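Ranum hand-held gripper, wired version
Sold as a pair or as a single unit
Page updated February 2020

Short version first because I have to ship boxes this afternoon. The Ranum is a hand-held two-finger gripper with a camera on it. You hold it, you do the task, it records what the fingers see. Comes from Rellitz, we sell it and do the repairs. Left and right units are the same except for the cable exit.

What's in the box
Gripper body, fingers fitted
Top mounting plate
Cable, fixed at the gripper end, plug at the other
Spare screws for the fingers (small bag, taped inside the lid, people throw it out, please don't)
Printed setup sheet

Not in the box
Power supply. Host computer. Table. Clamps.

Fingers
Boxy black fingers, flat inner face, screw hole in the top. Fine for cups, blocks, small jars, folded cloth. Not so good on anything thin and flat. Coins, cards, forget it unless you can slide the thing to an edge first.

Pads wear. Expect the top edge to go first, that's the edge that scrapes the table when you come in low. Check it at the end of a session with your thumb. If you feel a lip, order pads. We sell them in bags and they're cheap, no reason to be running old ones. Grip on smooth plastic drops off well before the pad looks bad.

Ranum against the Erkton
We get asked this every week so we finally put the two on the same board and tried them. Same cups, same person, same cable lengths.

Weight. Ranum feels heavier in the wrist. Erkton is lighter but all the weight sits forward, so after a while it feels worse. Matter of taste.

Trigger. Erkton is smoother. Not going to argue. Ranum has a small dead spot at the start of the pull, you get used to it. Olga Zapata from our bench wants a softer spring in there and she's probably right. Ask if you want one fitted, no charge with a new unit.

Opening. Ranum opens wider. Matters more than you'd think with cups, you can come in sloppy and still close on it. With the Erkton I kept knocking the rim.

Camera view. Both fingertips stay in view on the Ranum even at full open. Left one sits a bit bigger in the picture than the right. Normal, the camera isn't centered exactly, don't send it back for that. The Erkton looses the tips when it's wide open, and that was what settled it for us.

Glare. Both cameras have trouble with a shiny tabletop under overhead lights. Turn the board or use a matte one. Exposure lock helps some. It's in the settings file under camera, default is off.

Cable. Ranum cable is the stiffer one. Run it down the outside of the forearm and leave a loop. Over the top of the wrist pulls on the plug, and we've replaced 2 plugs this year allready from that. Erkton cable is softer but tangles.

In all we did almost 110 cup moves between the two. No drops on either one with fresh pads. With old pads both slipped, Ranum less, but I wouldn't hang much on it.

Setting up the board
Clamp it at the corners. Low brackets if you have them, big clamps get in the way of your hands. Curtains on the sides are worth the trouble, less stuff moving behind the board. Start every recording with the fingers fully open over bare wood and hold still for a moment. Makes lining up the left and right recordings much easier later.

Known problems
Firmware before the August release sometimes swaps left and right when both are plugged in at once. Update, or plug in left first.
The small screw on the finger backs out. Drop of thread lock.
Top plate holes don't match the older Rellitz tracker bracket. Adapter available, ask.

Which one to buy
Two-handed work, get the Ranum pair. Mostly small parts and long sessions, try an Erkton first, we keep one here you can borrow. If you already own Erktons, keep them and just change the pads.

Orders and repairs go through Rojanasak, same address as the invoice. Repairs, put a note in the box saying which side and what it does wrong. "Broken" doesn't help us.

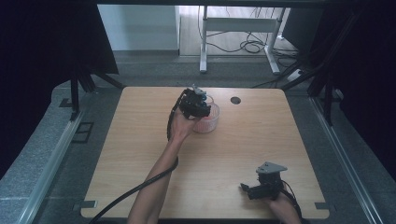 Both units, clear plastic cup on the board.
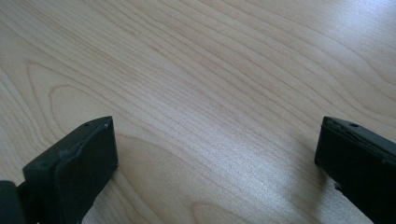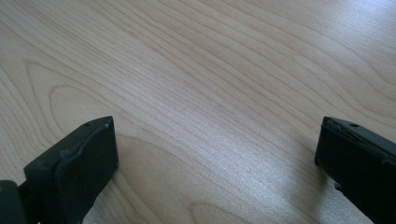
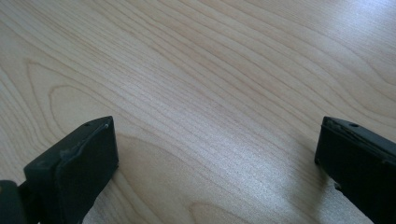
Last three are gripper camera views, fingers open over bare wood.

Charoen Ruangrit

Spare parts for the Ranum: finger pads (bag), finger screws, complete finger left, complete finger right, top plate, replacement cable, trigger spring standard, trigger spring soft. Cables are back in stock. Soft springs are made here in small batches so allow a bit of extra time. Serial number is on the underside of the body, send it with the order.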